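Prevov Desk Tidying Set

README

What this is

Prevov is a set of recorded desk-tidying sessions. In each session a person starts with a desk that has things lying on it and puts them where they belong: toys in a bin, papers in a tray, small office items back in their spots. The set was put together at Trestside, in Kenville, by Jiahui Peng. It covers ordinary objects that people keep on a shared office desk or in a family room, and the jobs are the ones you would do at the end of a day.

This file explains what is on the desks, how the tidying jobs are named, and what to watch for when you use the notes that come with each session.

The desks

Sessions use one of 3 desk setups, called A, B and C in the session list. Setup A is a long black desk. Setup B is a kitchen table with a plain cloth. Setup C is a low shelf with a rug in front of it, used only for toy sorting. The desk is not cleared between jobs, so a session about toys may have papers and office items in it too. Those are left alone unless the job name says otherwise.

Objects

Plush toys. Stuffed animals of different sizes, from palm-sized ones up to bears that need a full hand. They are soft, so they do not hold one shape, and they may end up on their backs or sides.

Bins. Open plastic bins without lids. The toy bin is always the one named in the session notes, even if a second bin is on the desk.

Paper goods. Loose sheets, flyers and stacks in trays. The stacks are not squared up before a session. Edges stick out, and we kept it that way.

Office items. File organizers, small boxes, staplers and similar things. Most of these stay where they are.

Trash. Used tissues, scraps and empty wrappers. Trash counts as part of the job only in sessions with "clear" in the name.

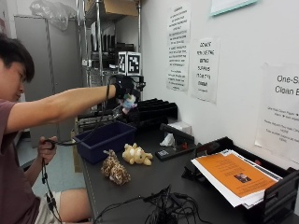 Job names

toys_to_bin: Every plush toy on the desk goes into the bin. Order does not matter. Toys may be stacked on top of each other — nothing has to be lined up.

toys_out: The reverse job. Toys are taken from the bin and set down on the desk with space between them.

papers_to_tray: Loose sheets go into the tray. Sheets may face either way.

clear_desk: Toys, papers and trash all get put away. This is the longest job, and it has a limit of 8 minutes.

Each job was done 20 times per setup where the setup allows it. Setup C has no paper jobs.

Session notes

Every session has a short text file with the job name, the desk setup, the list of objects and a free comment. Comments were typed right after the session and have not been edited. Some are one word long. If a toy fell on the floor and was picked up again, the comment says "drop" and the session was kept. If a toy was left behind by mistake, the comment says "missed" and the session was kept as well, but it is not counted as complete.

Toy names in the object list are plain descriptions such as "yellow bear" or "leopard". Earlier notes used "spotted cat" for the leopard. These were changed in October, but a few may be left over.

Known problems

The object lists for setup B leave out the tablecloth. It does move when heavier things are dragged across it.

Papers in the trays were swapped now and then as people needed them, so the top sheet is not the same in every session. Do not use it to match sessions to each other.

The bin in setup A was replaced partway through with one of a different size. The notes say "old bin" or "new bin" where this was written down.

Use

The set contains more than 100 sessions and may be used for research and teaching. Please name Prevov and Trestside if you publish work based on it. The text of the flyers and papers is not part of the set and should not be copied out.

Related

The Gudeta set covers kitchen drawers and uses the same style of notes. Job names do not overlap, so the two can be kept in one folder.

Contact

Send corrections to Jiahui Peng at Trestside. Include the session name and the line in the notes that needs fixing.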